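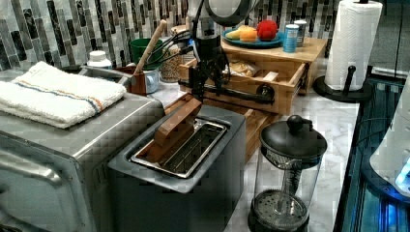
Kitchen and Break Room Electrical Check
Sandberg building, second floor
Saturday, December 14, 2024
Checked by: Neusa Camargo

Result key: OK / Fix / Remove from use

1. Outlets by the sink have GFCI protection
OK. Both tripped with the test button and reset.

2. Outlet covers whole and tight
Fix. The cover to the left of the fridge is cracked across the lower screw. Standard size, we have spares in the supply closet.

3. Countertop cords in good shape
OK, except the kettle. Its cord has a flat spot near the plug where a drawer has been closing on it. Tagged and taken to the office.

4. Heating appliances plugged straight into the wall
Fix. The space heater under the window (Flasen, 1500 on the low setting, 2000 watts on high by its label) was on a power strip again. Moved to the wall. If it goes back on the strip, it goes home.

5. Crumb trays emptied
Fix. Toaster tray was full. Emptied and wiped with the plug out. Please do this on Fridays – it takes a minute.

6. Clearance above and beside heating appliances
OK. Paper towels have been moved to the other side of the sink since the last check. The Rosar calendar still hangs too low over the coffee maker and should go up a foot or so.

7. Fridge coils and vent
Fix. Dusty. Vacuum before the end of December.

8. Microwave door and seal
OK. Light works, door latches. Inside needs cleaning, but that is not a safety item.

9. Fire extinguisher in place, gauge in the green
OK. Tag number 136. Nothing stored in front of it, for once.

10. Smoke alarm
OK. Sounded on test. Battery replaced anyway.

11. Panel access
Fix. Boxes stacked in front of the panel in the hall. Keep 30 inches wide clear as a bare minimum, more if we can manage it.

Comments
Statico quoted 400 dollars for a second circuit on the counter side. I would take it. The breaker trips when the kettle and microwave run together, and people have started using the hall outlet with an extension cord. Cord removed, it's in my desk.

Items 2 and 11 to be done first.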